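Trokine Fold Planner

Grasp and motion planning software for cloth, bedding and garments

Trokine | Products | Software | Fold Planner

Version 2.8
Last updated 2023-06-04

Overview

Fold Planner picks grasp points on soft goods and plans the arm and gripper motion to reach them. It takes a color image from a wrist camera, finds the separate pieces of fabric in view, ranks the places where two fingers can close on a single layer, and sends a path to the arm controller. It runs on a workstation beside the cell and needs no cloud connection.

The software is meant for laundries, textile sorting lines and labs that work with mixed piles. It does not need a model of each item. Prints, lettering and stripes are common on bedding and clothing, and the segmentation step is trained to keep a printed item together as one piece.

What is included

Segmenter. Splits the view into pieces of fabric and marks the borders between them. Borders can be edited by hand in the review window.

Grasp ranker. Scores candidate points by edge distance, fold direction and room for the fingers. The default list shows 12 candidates per image. You can change this under Settings, Ranking.

Path planner. Plans an approach, a close and a lift. Pad width, finger length and maximum opening are read from the gripper file. Files for two parallel grippers ship with the software, and others can be added with the gripper editor.

Review window. Shows the wrist camera view with candidates listed next to it. An operator can accept, reject or move a point. Rejected points are saved with the image and can be used for retraining.

Log player. Steps through a recorded run with camera, joint and gripper data on the same timeline. Runs can be exported as plain folders of images and CSV files.

Starter data

Each license comes with a starter set of 2,354 labeled wrist views of blankets, throws and clothing in mixed piles. The labels were drawn by hand at our Furham office and checked by Senga Kerr's perception team. Customers may add their own views and retrain the segmenter on site. Retraining uses the same workstation and can be left to run overnight.
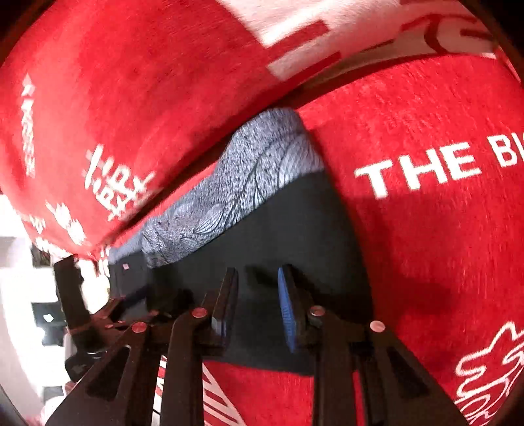

Wrist view of a mixed pile, with black cloth just ahead of the pads and gray patterned fabric and printed red fabrics beyond.

Requirements

Ubuntu 20.04 or 22.04
NVIDIA graphics card with at least 8 GB of memory
32 GB system memory
Color wrist camera, wide-angle lens supported
Arm controller with a ROS 2 driver, or the Siltex bridge (sold separately)

Known limits

Sheer fabric and open mesh are often split into too many pieces. Raise the merge value if this happens. When two items of the same color overlap, the border may be placed along a fold. Check these in the review window before the first automatic run. The planner does not check for zippers, hooks or other hard parts inside a pile.

Changes in 2.8

Faster loading of long runs in the log player
Separate pad settings for left and right fingers
Fixed a fault that dropped the last candidate when the list was sorted by score
The May patch for the Siltex bridge is now part of the main installer

Licensing and support

Fold Planner is licensed per cell. The price covers installation files, the starter set and 12 months of updates. A second cell at the same site can share one training server. MacKinnon handles installation and on-site training for customers who want it.

For a quote or a trial license, write to Skye Gourlay in sales and include your arm model, gripper type and camera. For technical questions, open a ticket from the Help menu and attach the run folder.

Related products: Siltex bridge, Trokine Gripper Editor, Trokine Label Desk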